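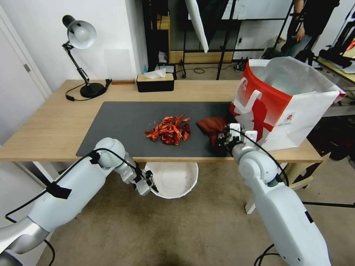
Section 1. Work area before start

Inspection record: two-armed station, dried goods handling
Site: Dastville, household tasks room
Inspector: Viktória Sipos
Station supervisor: Régis Chauvin
Date: 21 May 2020

Purpose: to establish whether the station may be left to sort and clear dried foodstuffs in a home kitchen or small shop without a person within reach of the stop control. The task inspected is the clearing of dried red chilli peppers from a desk mat into a bin on the floor.

1.1 Mat lies flat and covers the working part of the table. Satisfactory.

1.2 Items not needed for the task removed from the table. Not satisfactory. Comment: the lamp, the tissue box and the paper shopping bag are all on the table. The bag stands at the right end, on the side where the right arm works. The supervisor considers that a home table will never be bare and that the machine should be tested accordingly. The point is accepted for trials, but the item remains open.

1.3 Lamp cord secured. Not satisfactory. Comment: the cord lies curled on the tabletop. Clip to the rear edge.

1.4 Receiving bin below the front edge of the table. Satisfactory. Comment: mark its position on the carpet.

1.5 Cables on the arms held clear of the joints. To be reviewed. Comment: tape is in use on the left arm. Tape is acceptable for a trial only. Replace with Tunero clips before the June inspection.

Section 2. Handling

2.1 Grippers hold soft and brittle items without crushing. Partly satisfactory. Comment: cloth gives no difficulty. Dried peppers break easily, and the closing force set for the cloth pouch is too high for them. Use the Cuvow low-force setting, reference 37.

2.2 Items are picked up singly where the task requires it. 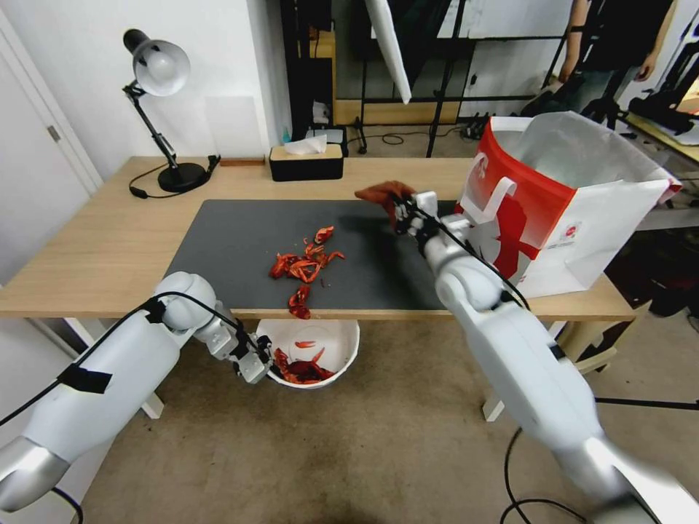

Satisfactory for whole peppers. Flakes and broken pieces are a different matter, as the fingers are not suited to them and the mat must still be wiped by hand. A household would expect the wiping to be part of the chore.

2.3 Nothing dropped outside the bin. Not assessed. Comment: to be checked over a full run of 14 cycles.

2.4 Food contact surfaces cleaned after use. Not satisfactory. Comment: no cleaning procedure has been supplied for the fingers. Chilli dust can irritate the skin and eyes. Staff are to wear gloves when changing the finger pads and must wash their hands afterwards.

Section 3. Persons nearby

3.1 Persons stand clear of the reach of both arms during movement. Satisfactory.

3.2 Floor cables behind the table covered or tied. Not satisfactory. Cover before next use.

Finding: approved for attended use only. Unattended use is refused until items 1.3, 2.4 and 3.2 are closed and item 2.3 has been assessed. Replies to V. Sipos, quoting record 1,236.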